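Upgrade the old desktop or buy a new one?
Home Computing > Desktops and Parts
Posted April 25, 2025

I have a desktop tower that I bought used from a Vondance outlet several years ago. It has 8 GB of memory, a regular spinning hard drive and no separate graphics card. I use it for email, taxes, a lot of browser tabs and editing photos from my camera. Lately it takes several minutes before I can do anything after turning it on, and when I have the photo program and the browser open together everything slows to a crawl.

The store near me quoted me 2,199 for a new Nalari desktop with a monitor. A local repair shop, Restrepo Computer, said they could put in more memory and a solid state drive for 359 including labor. I don't play games. I would like to get three or four more years out of whatever I do. Is it worth putting money into the old one, or am I just delaying the inevitable? Also, is this something a careful person could do at home? I have changed a light switch and put together a lot of furniture, but I have never opened a computer.

deskbound_in_ohio

furnholm_fan

Just get a new one. Old computers die. I had a Furnholm that I kept fixing and in the end I had spent 837 on it and still had to replace it. Don't be me.

slowcooker88

I'd disagree with the answer above, at least for the use you describe. Email, taxes and photos don't need a 2,199 machine. Your two symptoms have two separate causes, and both are cheap to fix.

The slow start is almost certainly the hard drive. Replacing a spinning drive with a solid state drive is the biggest change you can make to an older computer. The slowdown with two programs open is the memory. When it runs short, the computer starts using the hard drive as extra memory, and on a spinning drive that is painfully slow. You can check this before spending anything. Open Task Manager, click the Performance tab and look at Memory while your photo program and browser are both running. If it sits above 90 percent, more memory will help.

The one thing I would check first is whether your processor is supported by the current version of Windows. Support for Windows 10 ends this October. If your machine can't run Windows 11, that changes the math, and I would look for a refurbished desktop in place of either quote.

As for doing it at home, yes, a careful person can. Memory is the easier of the two jobs. You need to buy the right kind, so look up your model number and find out whether it takes DDR3 or DDR4. They are not interchangeable. Buy a matched pair if you have the slots for it.

Then:

Shut down, unplug the power cord and hold the power button for a few seconds.

Lay the case on its side on a table and take off the side panel. It is usually two screws at the back.

Touch bare metal on the case before you touch any parts.

Open the clips at the ends of the slot. Some boards have a clip at one end only. 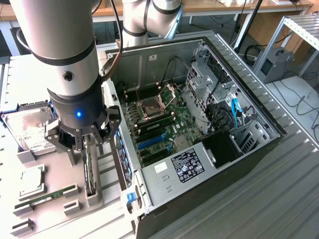 Line up the notch in the bottom of the module with the ridge in the slot. If they don't match, turn the module around. Push straight down on both ends until the clips close. It takes more force than you expect — this is where most people stop too early, and then the computer won't start.

Put the panel back on, plug in and turn it on. The first start can take longer than usual while it checks the new memory.

The drive takes more time. You have to copy the old drive to the new one with cloning software, and you may need an adapter cable. Back up your photos and tax files to an external drive before you begin. If that part sounds like too much, do the memory yourself and ask the shop for a price on the drive alone.

deskbound_in_ohio

Thank you. I checked and memory was at 94 percent with both programs open. The Windows 11 checker says the processor is fine. I'm going to order the memory and call the shop about the drive.

tabby_keyboard

Agree with slowcooker88. I did the same to my mother's computer last June and she is still using it. Ask the shop what brand of drive they use and whether the old one comes back to you. Mine wanted to keep it and I had to ask twice. Also blow the dust out while you have the case open, and hold the fan blades still when you do it. I had 14 years of cat hair in mine — the fan was a lot quieter afterward.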